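Totell costume shop notebook – April, tail end

Vurneldale season 2, block 3 fittings

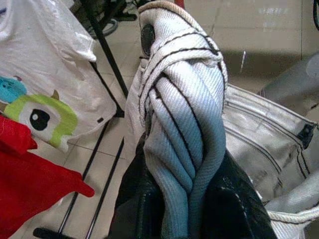
White to pale blue twill, dark double stitching, with the navy/black piece around the lower part.

9:40 am. Production moved the tavern episode up. So ep 5 shoots before ep 4 now, and the smuggler coats are needed first. Re-sorted the rail, tags still wrong on the bottom half – fix before lunch.

Watched the ep 3 rough cut last night. The market chase plays great but the grey cloak reads flat black in every night shot. Dye test again, one shade up. Camera wants to see it under the blue gels, not in daylight like last time.

Continuity headache: Reltetti loses his sleeve in the bridge fight, then has both sleeves in the very next scene (shot in block 1). Writers say they can add a line. Or we do a pickup. Not our call, but keep the torn one bagged and labelled seperately.

Budget. Had 3000 for the block, 1656 gone already, mostly boots. Politis quoted 200 for the braid, wants the order in by 4 pm. Said yes. Trim for the council robes comes out of the same line so no more extras there.

Fan page already has the new crest up, somebody leaked the banner. Hair dept furious. Nothing of ours in the shot as far as I can tell.

To do
– hem capes, some are still pinned
– call Politis re lead time
– steam council robes
– ask if the finale is still getting the snow, becuase if so need fur collars and there are none
– new needles, heavy

2:15 pm. Snow is back in. Collars. Ugh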